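Brakeck to open second parts depot in Ormsby this July

Larger site will hold spares for older domestic boilers and heating pumps

Brakeck, the heating spares supplier, will open a second depot in Ormsby in July. The new site will serve plumbers and heating engineers who at present have to order by post or drive to the company's original counter at Troltent.

The Ormsby depot will stock spares for boilers, pumps and radiator valves, including parts for models that are no longer made. It will carry the full Koretano range of replacement valves and seals, which Brakeck has sold at Troltent for five years.

Trade customers with an existing account will be able to use it at either counter. Orders placed before 3pm will be ready to collect from 7am the next working day. Parts that are in stock at Troltent but not at Ormsby will be moved between the two sites overnight at no charge to the customer.

The company currently supplies nearly 500 trade accounts, of which 158 are based closer to Ormsby than to Troltent. Requests for a local counter have come up in each of its last two customer surveys, along with requests for earlier opening in winter. From October, both depots will open at 6.30am.

Brakeck will also extend its old parts service to the new site. Customers can bring in a worn or broken part and leave it at the counter, where staff will try to match it against current stock and against the company's own records of discontinued lines. Where there is no match, they will suggest the nearest suitable replacement or return the part. There is no fee for this and no need to book.

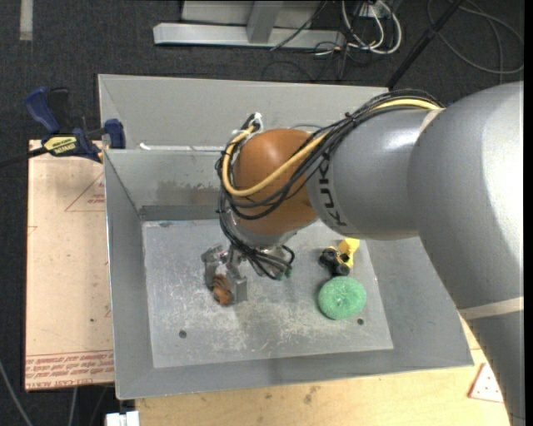
Delivery charges will stay as they are. Orders over £100 are delivered free within the existing delivery area, which will be widened to take in the villages north of Ormsby once the depot is open. Smaller orders can be collected from the counter or sent by post at the usual rate.

The Ormsby counter will be open to the public as well as to the trade. Gas parts will be sold only to registered engineers, who should bring their card on their first visit. Parking is at the rear of the building, with a separate bay for vans.

Account application forms are available at the Troltent counter and will be available at Ormsby from opening day.

ENDS

Notes to editors

Brakeck supplies heating and plumbing spares to trade and retail customers. Its Troltent depot will keep its present range and staff. Press enquiries should be made to the Troltent office.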